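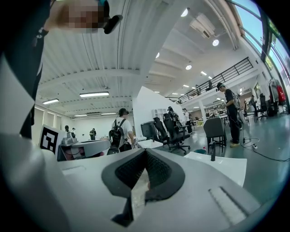

Grigore Ursu reckons the whole idea of a hand-held gripper is backwards, and that if you want a robot to learn a job you should let the robot do the job. He wrote that under an older version of this entry, and I've kept it in because plenty of people who come to the Rindanik pages start out thinking the same thing. I did too!

Home > Builds > Grippers > Rindanik > Parts > Talk

Rindanik (hand-held gripper)

The Rindanik is a gripper you carry around in your own hand, designed to be put together at home or in a shared workshop. It has the same kind of fingers a robot arm would have, plus a camera looking down at them, so you can do a chore yourself and end up with a recording an arm can learn from. I've built two of them at Wolde, the shared workshop where I spend far too many evenings, and most of what follows comes from those builds.

History

Ylva Haugland drew the first version at Wolde and put the files up in September under the name Droder. That one had flat fingers and a trigger that pinched (I still have the mark on my thumb). The name Rindanik came in with the second set of drawings, when the trigger moved and the body got fatter to make room for the wiring. Some of the part files still say Droder on them, so don't panic, you've got the right ones.

Construction

The shell prints in 15 pieces. My set weighed 690 grams with the screws in, and your forearm will know it by the end of an evening. The finger pads are the fussy bit - I cast mine in soft rubber and threw away the first batch, which came out sticky and stayed that way for good. Ylva pours hers slower than I have the patience for and gets nice clean edges every time.

The two fingers run on one rail and have to close evenly. If one side drags, take the rail back out and sand it, and please don't reach for the grease like I did, it gets all over the pads.

Camera and recording

The lens is a fisheye, so it takes in the fingers and a good deal of the room as well. Clips go onto a card and then through Vekunden, a little sorting program from the same group of builders, which drops anything too dark or too shaky to use. My longest run so far left 2109 clips after sorting, mostly of me picking up cups.

Known problems

The trigger spring loosens with use. The card door pops open if you squeeze the body hard, and I tape mine shut. Left-handed builders should flip the trigger plate before gluing - the drawings mention it only on the last sheet.

Last updated 11 Nov 2020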